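The coffee machine at Bimen has a handwritten note taped over the button for cappuccino, and the note says "no." So I drank mine black and sat down across from Severin Zürcher, who has spent the past four years trying to get machines to put things away. I had come to Grillovdale with one question, the one my sister asks me every time I write about this stuff: when can I have one that does the tidying?

"Your sister and my mother should talk," Zürcher said. "My mother asks every Sunday. She wants the shopping unpacked. I tell her, I can get it to pick up the cabbage! And she says, yes, and then where does it put it?"

His mother has a point, and he knows it. Zürcher worked in warehouse automation before this, on the kind of line where the same box comes past all day in the same position. He calls that work "the easy life" now. What he does at Bimen is the stuff at the ends of the line, the chores people in shops and houses do half asleep. Clearing a counter. Putting the sports gear back after somebody has dumped it all on top of the groceries (this happens in my house more than I would like to admit).

I asked him why a racket bag should be harder than a car door. Robots have been handling car doors since before I was born.

"A car door is always a car door," he said. "You pick up a bag and it's a different bag. You squeeze it, it changes. You lift one end, the other end stays down and thinks about it. If there's a strap, the strap has plans of its own. I have had whole afternoons that were just strap."
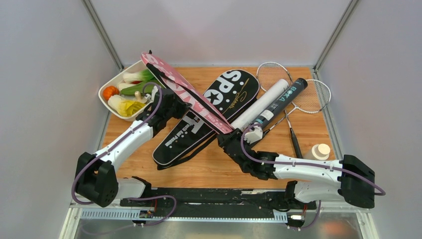
He's very funny on the subject of straps, and I let him go on for a while. The short version is that a hand feels a strap slide and does something about it before you've even noticed, and a pair of flat fingers doesn't do that unless somebody has worked out how. The other thing a person does is use the second hand without thinking. You pick up the bag with one, it droops, the other goes underneath. With two arms the machine has the same option, but now there are two of them that can bump into each other, and both have to agree about where the bag is.

"People come in and they look at the arms," he told me. "I always tell them, look at the table. The arms are fine! The arms have been fine for years. Everything I can't do yet is on the table."

So can they do chores or can't they? I tried it that way, straight out, and he laughed and asked me which chore and on what day.

His own list goes like this. Moving a firm thing from one place to another, if it isn't buried: yes, pretty well. Sorting a mixed pile: sometimes, slowly. Zipping a bag shut with the rackets in it: he made a face. Folding a fitted sheet: he made a worse face, and I told him I can't do that one either.

The slowness surprised me. I'd been picturing something brisk. Zürcher has a test he likes, which is clearing one cluttered table, and his last good run took 7 minutes. I said I could do it in one. He said yes, but I would complain, and the robot hasn't complained so far.

Then we got onto packaging, and I want to put this part in because I've thought about it every time I've opened a cupboard since. I had assumed that soft things were the trouble and that a nice solid package would be a holiday. He shook his head at me.

"Shiny black," he said. "Write that down. Shiny black is my enemy. You and I look at a shiny black package and we see a package. A camera sees the lights, the ceiling, a bit of whatever is lying next to it, all bent around the front. It can lose the edge completely. And then from close up, at the wrist, the package is the whole world and you can't see what's behind it." 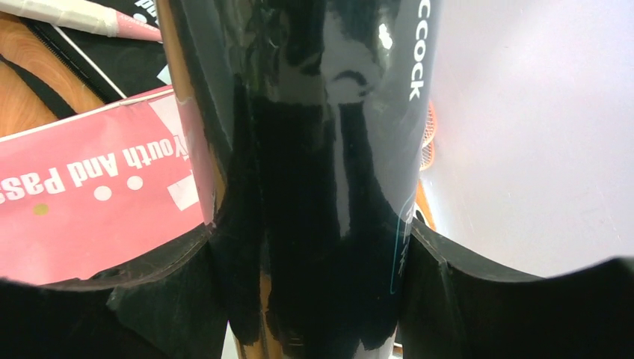
I asked if they couldn't just pick friendlier packages. They could, he said, and plenty of people do, and then you get a lovely video of a robot handling a matte yellow cube. He did that himself for a year at Hinojosa, the company he was with before Bimen. "We had beautiful cubes. I could have kept going with cubes until I retired. Then we put one bag of potato chips on the table and everybody went very quiet."

At Bimen the rule is that things come from ordinary stores and nobody is allowed to tidy them first. They also swap them around a lot. A project of theirs called Mullness, which started in March, is nothing but mixed tables, kitchen things beside sports things beside whatever else, and the target is 300 different arrangements. When I visited they had 58. Zürcher was cheerful about this. I would not have been.

I was curious how the machine learns any of it, and the answer was more hands-on than I'd imagined. A person holds a controller and moves, and the arms move along. You do the chore through the robot, over and over, and the recordings are what it learns from. He let me have a go. I am a reasonably coordinated adult who can parallel park, and I could not get hold of a tube. I came at it from the top, I came at it from the side, I nudged it along the table like a cat with a pencil. My shoulders were up around my ears the whole time.

"Everybody does the shoulders," Zürcher said, very kindly.

What I'd missed, he explained, was that I kept watching the tube and should have been watching the fingers. New people always grab for the middle of a thing. After a few weeks they start to go for the place where it'll behave, and they can't tell you how they picked it.

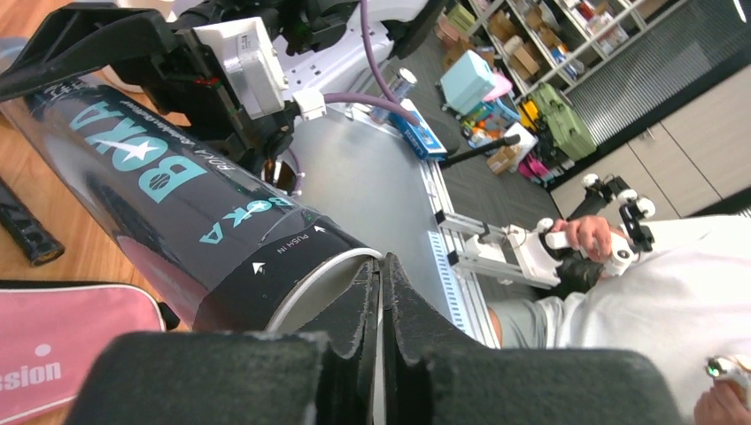
That stuck with me, because it's so much like being taught to cook by someone who can't give you the recipe. A good operator knows when to let go and start again. A bad one (hello) hangs on and makes it worse. And the machine picks up habits from whoever it was shown, good and bad. One of Zürcher's colleagues pauses before she puts anything down, just a tiny hover. After enough of her recordings the arms began to hover too. They kept it in. It dropped fewer things.

I pushed him on shops, because that's where I suspect the money is. Would a store manager want this? He thinks restocking after closing time might come first, before anything at home, for the simple reason that there's no one to trip over and it doesn't matter if it takes all night. A mistake is a dented can. At home a mistake is your grandmother's bowl, or the dog.

"If it gets it right 100 times in a row, my mother will let it in the kitchen," he said. "She told me the number herself. I haven't told her where we are."

I asked where they were. He offered me more coffee.

He did say one more thing on my way out, while I was hunting for my other glove. He has stopped using the word "chores" with his team, because it makes the work sound small and people get discouraged when it doesn't go. They say "jobs" now. He still says chores to his mother.

I rang my sister from the train and told her not to hold her breath, but that if she ever wanted a vegetable moved slowly from one side of a table to the other, I knew a man. She asked if it did laundry. I said I'd forgotten to ask about laundry, and I've since emailed him, and his reply was a single line: "Please, let me finish the bags first."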